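Filed under: Site visits / Packing and handling

Mandodgate open day: bench packing and domestic handling

The Lakia unit at Mandodgate opened its handling hall to trade visitors on October 13, 2026. I went on behalf of a small mail-order business that ships boxed goods by hand, with one matter to settle: whether any part of the packing bench could be given to a machine within the next budget period. The domestic side of the programme was of secondary interest, but the two overlap more than I expected and I have notes on both.

Entry was by timed slot, 30 minutes per group. The car park is on the far side of the estate and the signs send you to the loading dock first. Safety glasses were issued at the door and collected again at the canteen.

The first half of the tour dealt with cartons. Folded mailers are a poor test of strength and a good test of handling. The walls give when pressed, the lid flap hides the edge you want to get hold of, and the angle at which the box has been put down decides which side can be reached at all. A packer turns the box square without thinking about it. A machine has to find the corners first.
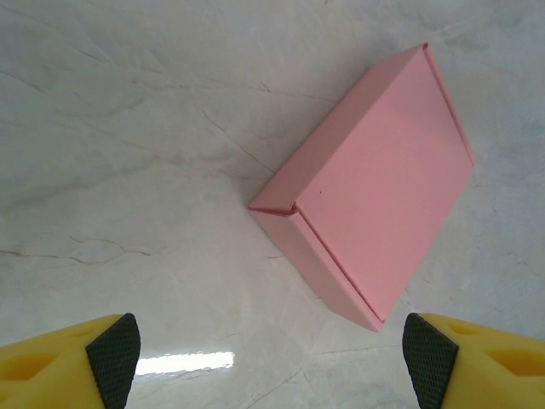 Can a two-armed machine pack a small parcel on its own today?
On a prepared bench, with items it has been trained on and one size of box, it can do a fair share of them. With mixed stock it still needs a person within reach.

The guide was open about the limits. Plostura, the control software, had been trained on 900 demonstrations of box work, each one performed by an operator steering the arms. It will tolerate a box placed at an odd angle. It has not been tried on a box with a crushed corner, and in our returns pile that would be a daily occurrence. I asked for cycle times and was given a range so wide that I have left it out. 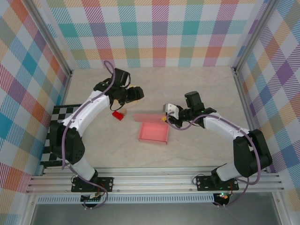

Our own bench loses most of its time between the item and the lid. Picking is quick, taping is quick, and the slow part is laying several unlike things into a shallow box so that it will shut. Any useful trial has to cover that step, including parts of different shapes. A bench set out with an open pink box, its hinged lid folded back, and a red rectangular block and a small round wooden piece to the left of it, is a reasonable small version of the problem: one part has flat faces to grip and the other has a curved side. I would want the same layout repeated with something soft, such as a folded cloth, before drawing any conclusion about our stock.

Closing is a separate skill. A tuck flap has to go in behind the front panel, and if one side goes in early the other tends to bow. Lakia treats filling and closing as 2 tasks and scores them apart, and I think that is correct. A combined score would conceal which of them had failed.

Contact is the other difficulty. A person feels the board start to bend and eases off. On these arms the fingers are yellow plastic with black pads, and the guide said that judging how hard to press depends mainly on the cameras. Pushing a light object along with closed fingers is cheaper in time than picking it up, provided the thing does not slide too far or tip.

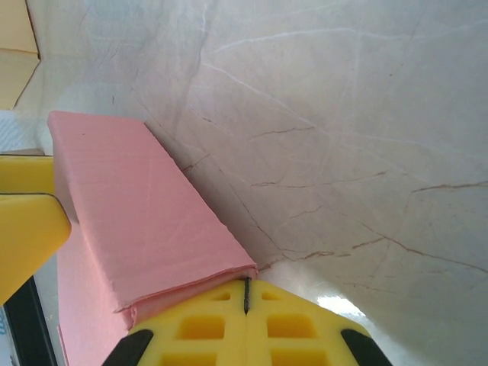
Reading time: 4 min

The domestic section was shorter. Peixoto, the household version, uses the same arms on a wheeled base, and the chores on its list are clearing a table, putting lids on storage boxes and sorting small items into drawers. Of 12 listed chores, the ones involving rigid objects on a clear surface were described as ready for supervised trials. Laundry was listed as under study. Washing up was absent, and the reply to my question was that water is a matter for a later model.

Two practical points for anyone comparing homes with shops. First, shiny worktops: polished stone throws back the overhead lights, and both the bench and the average kitchen have the problem. Secondly, clutter. Everything on a packing bench has a reason to be there. A kitchen table has post on it.
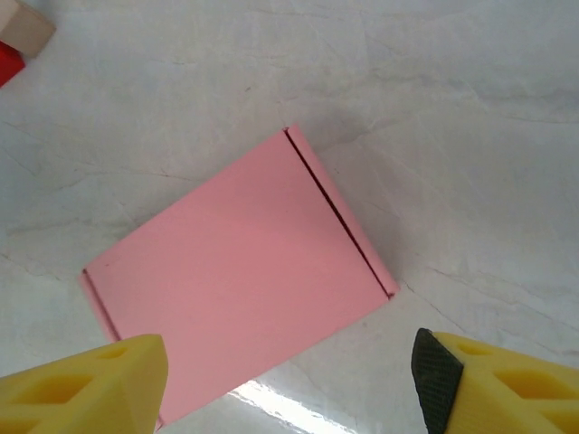
A reader of my June notes on carton erectors wrote in to object that success rates are the wrong figure to ask for, and that I should be asking how long a person needs to put things right after a failure. I accept the point. A jam cleared in a few seconds is tolerable at almost any frequency we are likely to see, while one that needs the arms reset and the program restarted will stop the bench. Lakia had no recovery times to hand and has promised to send them.

My recommendation to the business is to hold off on buying and to ask for a supervised trial on our most common box, using our own stock, with filling and closing recorded separately. The bench would need fixed lighting and a marked area for parts. The compressor room was also on the tour but was locked when our group reached it.

Shared 12 times | 2 comments

Contact the editor | Copyright 2026, all rights reserved | Back to top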